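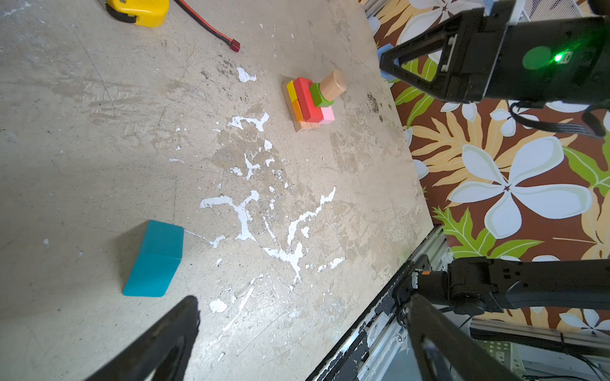
Coloured blocks and plenty of old white paint.

I have eaten at Flundudberg four times since January and I still can't stop going on about the soup. My sister has asked me to please write it all down in one place so she can stop hearing it over the phone, so here we go!

For anyone outside Avham, Flundudberg is the little Hungarian place past the train station, two doors along from the hardware store. You'd walk right by it. The sign is tiny and the front window is mostly geraniums. Inside there are 13 tables, a long bench down one wall, and a kitchen you can smell from the footpath across the street.

Bence Sárközi cooks. He grew up on his grandmother's fish soup and he makes it on Fridays only, in a big kettle, with a paprika so red it stains the spoon (and, in my case, a favourite grey cardigan). It comes with a plate of white bread and a little dish of hot peppers on the side. Go easy with the peppers. I put in three rings the first time and had to sit very quietly for a while.

The rest of the week there's a bean soup with smoked hock, and I'd honour it with its own post if I had the energy. Thick, smoky, a splash of vinegar at the end, small pinched dumplings floating about in it. A bowl is $18 and it's a full lunch. My husband orders it with a side of pickled cabbage and then eats half of mine as well.
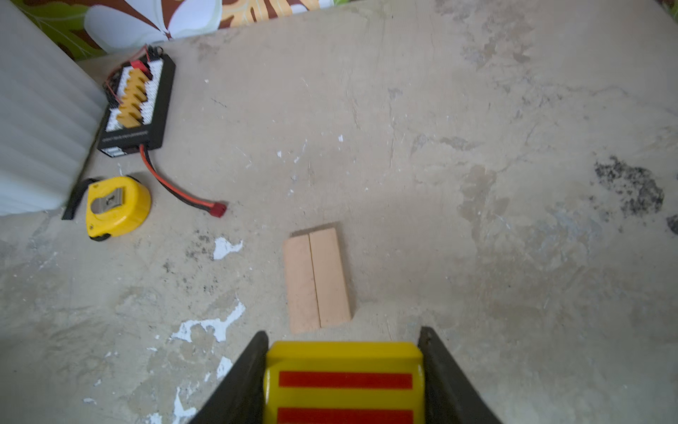
Mains are mostly what you'd hope for. Chicken paprikash with nokedli, stuffed peppers when the peppers are good, a pork schnitzel that hangs over both sides of the plate. The cucumber salad is sliced so thin you can nearly read through it, with sour cream and a dusting of paprika, and I would happily eat a bucket. The only thing I didn't love was the fried cheese, which was a bit oily the night we had it. My brother-in-law loved it, so take that for what it's worth.

Wine is short and friendly. There's a dry white from Stuleck by the glass that goes beautifully with the fish, and a house red I found heavy for a warm evening but just right with the paprikash. They also do a sour cherry soda, made in the kitchen, and it's gorgeous - fizzy and dark and hardly sweet at all.

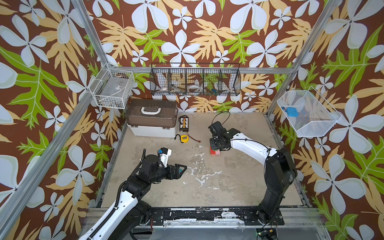 Leave room for Yi-an's cakes

I can't say this loudly enough. Yi-an Bang used to have the cake counter at Wi and I was heartbroken when it closed. Now she does all the desserts here, and she has made the menu her own without turning it into something else. The walnut crepes are the classic kind, with chocolate sauce poured over at the table. The poppyseed cake has yuzu in it and I had two pieces. And the Dobos torte has 6 layers and a caramel lid that cracks like thin ice when you get the fork through it. She makes one a day. If you see it on the counter when you come in, ask them to hold you a slice before you've even got your coat off.

Coffee is strong and arrives with a glass of water, as it should.

A few people wrote in after I mentioned the place last time, mostly wanting to know the same thing.

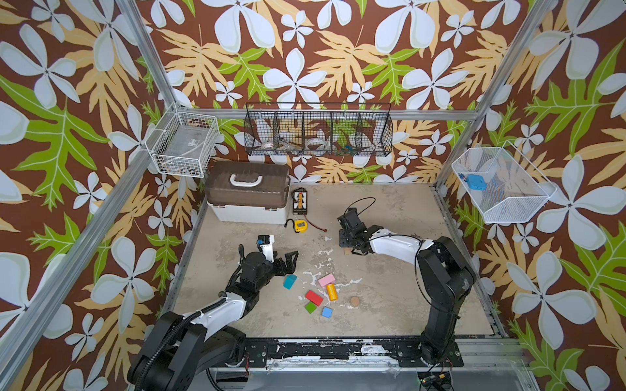
Do you need to book?

For Friday and Saturday nights you do, and a few days ahead is safest. Weekday lunches are first come, first served, and we've always found a spot by getting there before noon. You book by phone, and it's easiest to get through in the afternoon, between services.

We're going back for my dad's birthday and I've already warned him about the peppers. He's planning on the schnitzel. I'm having the fish soup again, then the torte if there's any left, and probably the poppyseed too - it's a birthday, after all, even if it isn't mine.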